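Workshop notebook, reed organs
December 25, 2020
Castellanos harmonium, serial 3176 (from the chapel at Virkell)

Quiet day in the workshop, no telephone. I want to finish the notes on the bellows before I close the bottom of the instrument, as after that the work is hidden and I will not remember it well.

State at the start of the day: case open, keyboard out and wrapped, action removed and standing on the shelf by the window. The reed pan is on the bench with the reeds in their cells, except the ones in the tuning tray. Main reservoir is covered with new cloth. Left exhauster is covered. Right exhauster still with the old cloth.

Right exhauster

The old cloth came off more easily than on the left side. Someone has worked on this one before. Under the top layer there is a second cloth, thinner, and between them a yellow glue which is brittle and comes away in flakes when I push the knife flat. It is not hide glue. Hide glue softens with a damp rag in a few minutes and this one did nothing after half an hour. I think it is a contact glue of the type that was sold for shoes. Where it went into the wood I had to scrape, and then I sanded by hand with the cork block. I did not want to use heat so near to the old valve leather.

The boards are pine and sound. There is one crack at the hinge side of the moving board, going along the grain, not through to the other face. I opened it a little with a thin blade, worked in warm glue, and clamped it between waxed paper. When I took the clamps off it looked closed. I also glued a strip of linen across it on the inside. It will not be seen and it adds almost nothing to the weight.

For the cloth I used the same rubber cloth from Fernedo as on the left. Note for the next order: the roll we have now is stiffer than the one from September, and it does not like the tight corner fold. On the first try the corner stood up like an ear. I took it off while the glue was still soft, creased the fold over the edge of the bench with the bone, and glued again. The second try is good. Please, whoever does the next one, crease before the glue and not after.

Order of gluing, since the pencil sheet with this on it was lost:

First the hinge side, then let it rest.
Then the wide end, with the boards open to the full opening and held with the wooden block between them.
Then the sides, working from the wide end to the hinge.
Trim last, with a new blade.

The full opening is important. If the block is too short the cloth is too short, and then the pedal has no travel at the bottom. This was the mistake on the small travel organ and we had to do everything twice.

Glue

Gavero hide glue in grains, soaked in cold water and melted in the water bath. I weighed 174 grams of dry grains for the whole day and this was too much. A good part is left in the pot. I put it in the refrigerator with a lid and a label, so please do not throw it away and please do not eat from the jar next to it either, that one is flour paste.

The glue was a little thick in the morning. I thinned it with hot water until it ran from the brush in a string and then broke into drops. With the cloth, thin is better. With the hinge linen, I let it get thicker again.

Ita asked me by message if we could use white glue for the cloth and save time. My answer is the same as before. White glue holds very well and this is the problem. In forty years some person will need to take the cloth off again, and he will say about us what I said this morning about the man with the shoe glue.

Valves

The inside flap valves of the right exhauster are original leather, I believe. They are dry but they still lie flat. I had planned to change them, and I have the new leather cut. In the end I changed only the ones on the moving board and left the fixed board. Reason to write down: the new leather is thicker and makes a small slap when it closes. I could hear it when I pumped the board by hand. On the moving board the tape holds the flap close and the slap is less. On the fixed board it would be worse, and this instrument is for a small room where people sit near to it.

I know that it is not consistent to have two kinds of leather in one bellows. If it troubles somebody we can discuss it. The spare leather is in the envelope inside the bench drawer, marked Virkell.

Suction test

I closed both exhausters and the reservoir on the test board, with tape over the opening to the reed pan, and pumped until the reservoir was fully closed. Then I let it stand and watched it.

It opens slowly and evenly, with no hiss which I can find. I went along all the seams with a thin feather. The feather moved only in one place, at the screw hole on the back rail where the old screw does not bite any more. I plugged the hole with a matchstick and glue. After this the feather did not move there.

The reservoir spring on the left is stronger than the right one, so the board does not go up quite parallel. It was like this when the instrument came in, there are marks of rubbing on the case which show it. I have changed the springs left for right to see if the fault is in the spring or in the board. It is in the spring, the fault moved to the other side with it. I will bend the strong one a little, cold, with the big pliers and cloth around the jaws. Not today.

Reeds

In the tuning tray are the reeds which did not speak or spoke late. I cleaned them with the brass brush, very lightly, always from the rivet to the tip and never the other way. Most of them had only dust under the tongue. A slip of thin paper under the tongue and drawn out sideways was enough for these.

The C above middle C was the bad one. It spoke, but with a buzz, and it was flat. I measured it at the test bellows against the tuner and aimed for 523. The tongue was not centered in the frame and touched on the left side when it swung. I moved it with one tap of the small brass punch at the side of the rivet. The buzz went. Then I raised it by scratching near the tip, very little, measured, waited, measured again. It rises after it has rested, I think from the warmth of my fingers going out of the brass, so I do not trust the first reading any more. It is now a hair under, and I leave it there until it has been in the instrument for some days.

There is one reed in the bass which has a crack at the root of the tongue. I can see it with the loupe and I can hear it too, it has a dull sound when I pluck it with the nail. This one will not last. We have the box of mixed reeds from the broken organ, and I found one which fits the cell after I took a little from the heel of the frame. The voice is a bit brighter than its neighbors. I bent the tongue to make the curve rounder at the tip, and it is better, but a person with good ears will notice. I must tell this to the chapel before the delivery and not after.

The stamped letters on the reed frames are not all by the same hand. The upper set has a small neat stamp, and the lower set has a larger one, with the F struck a bit crooked every time. I like this crooked F. I have rubbed it with pencil through thin paper and the rubbing is pasted on the inside of the back cover.

Keyboard

Not much done. The felt under the front rail is eaten by moths, and I vacuumed it and put the whole rail in a bag. Two natural keys are sticking when the weather is wet, according to the letter from the chapel. With the room as dry as it is now I cannot make them stick. I eased the bushings a very little with the pliers and will not do more, a loose key is worse than a slow one. Ita can check them when she has the keyboard on her side of the room.

One question for her here. The old ivory-like covering on the lowest key has lifted at the front. Is it celluloid? I do not want to put a warm iron close to it before we are sure.

Things which went wrong

I cut one strip of rubber cloth with the grain in the wrong direction. It is in the offcuts box and can be used for patches.

I lost a pallet spring. I heard it land and I have swept, so it may be inside the case. Must be found before the bottom is closed, or it will rattle on low D for the rest of its life.

The tuner battery became empty in the middle of the tenor octave. The pitches written in pencil are from before, the ones in ink are from after. I do not see a difference, but please measure some of the pencil ones again.

To do

Bend the left spring.
Cut new felt for the front rail, the red one, same thickness as the old where it is not eaten.
Lace the reservoir straps. The old ones were canvas and I would stay with canvas.
Ask Fernedo if the softer cloth is still made.
Write to Virkell about the bass reed.
Pallet spring!

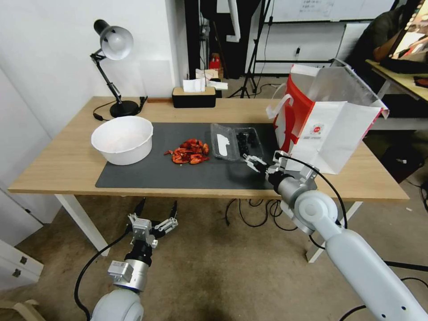
Notebook 2, p. 31

Added in the evening. The crack in the exhauster board is still closed after pumping, I looked with the lamp. The corner fold is also holding. I left the boards open on the block for the night, with the cloth free on all sides, and the heater is on its low setting. Whoever comes in first, please do not take the block out until you have touched the glue line at the wide end. If it is still cool to the finger it needs more time.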